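Moving a shared calendar to a new Vavlow account

Applies to Vavlow desktop 3 and the web version. Last revised 30 Jun 2022.

Use this section if you are changing from one Vavlow account to another and want to keep a calendar that other people already use. If you only want a copy of your own appointments, see "Exporting a private calendar" instead. The steps there are shorter and do not affect anyone else.

Before you start

You need the following:

- Owner rights on the calendar. Editors can export events but cannot transfer them.
- The sign-in details for both the old and the new account.
- The desktop program. The web version can finish a transfer but cannot start one.

Check your rights first. Open Calendars, right-click the calendar name and choose Details. Your name should be listed next to Owner. If you see Editor or Viewer, ask the owner to change it. In an office set up through Sostel, the account administrator can also do this under People > Roles.

CAUTION: Do not close the old account until the transfer shows as Complete. Closing it early removes the calendar for everyone who subscribes to it. A deleted account can be restored within 30 days, but event attachments are not restored with it.

Part A. Save a backup

1. Sign in to the old account on the desktop program.

2. Click Calendars in the left panel. Select the calendar you want to move.

3. Open the File menu and choose Export > Full backup.

4. Leave the box "Include past events" checked. If you clear it, only events from today forward are saved.

5. Choose a folder and click Save. The file name ends in .vcb.

6. Wait for the message "Backup saved." A large calendar can take several minutes. Do not put the computer to sleep during this step.

Note: The backup holds events, reminders, categories and notes. It does not hold the list of subscribers. That list moves in Part B.

Note: If the export stops with the message "File in use," close the notification window in the system tray and try again.

Part B. Transfer ownership

1. Still in the old account, right-click the calendar and choose Details, then the Ownership tab.

2. Click Transfer. Enter the email address of the new account. Type it in full, including the part after the @ sign. The program does not suggest addresses in this box.

3. Under "After transfer, my role is," choose Editor. You can remove yourself later. If you choose None and the new account turns out to have a spelling mistake in its address, you will have to ask support to cancel the request.

4. Click Send request. The calendar name now appears in gray italics with the word Pending.

5. Sign out of the old account.

6. Sign in to the new account. Click the bell icon at the top right and open the transfer request.

7. Click Accept. Pending changes to Moving, and then to Complete.

A request that is not accepted within 20 days expires. The calendar stays with the old account and you can send a new request at any time.

While the status is Moving, subscribers can read the calendar but cannot change it. Anyone who tries sees a padlock next to the event. If people depend on the calendar during the day, accept the request in the evening.

Part C. Check reminders and time zone

Reminders are tied to the account that created them, so they need to be switched on again in the new account.

1. Open Settings > Reminders.

2. Click "Adopt reminders from transferred calendars." Put a check next to the calendar and click Apply.

3. Open Settings > Region and look at the time zone. A new account takes its time zone from the computer. If the old account used a different one, all-day events may show on two days.

4. Choose the time zone the old account used and click Save.

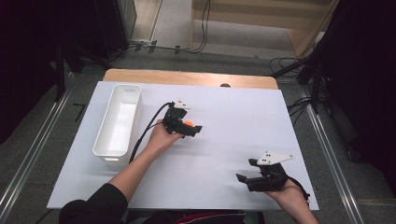
5. Open an event from last September and one from the coming week. Compare the start times with the backup. To view the backup without importing it, choose File > Open backup as read-only.

Note: Do not import the .vcb file into the new account if the transfer has completed. Every event will be duplicated, and the duplicates have to be removed by hand.

If something goes wrong

The request never arrives. Check the address under Ownership in the old account. If it is wrong, click Withdraw and repeat Part B from step 2.

Status stays at Moving. Calendars with more than 70 subscribers are moved in batches, and the status does not change until the last batch is done. Leave it overnight. If it still says Moving the next day, sign out and back in.

Some subscribers have lost the calendar. This affects people who used a public link. The link changes with the owner. Copy the new one from Details > Sharing and send it to them.

Colors have changed. Category colors are kept, but the calendar's own color is set by each account. Right-click the name and choose Color.

Phone still shows the old account. Remove the account from the Elia phone app and add the new one. Events that were entered on the phone while it was offline should be synced before you do this, or they will be lost.

Closing the old account

When the status is Complete and the reminders have been checked, sign in to the old account one more time and look through the remaining calendars. Any that are still listed with you as Owner will be deleted with the account. Then go to Settings > Account > Close account and follow the instructions on the screen. Keep the .vcb file until the 30 days have passed.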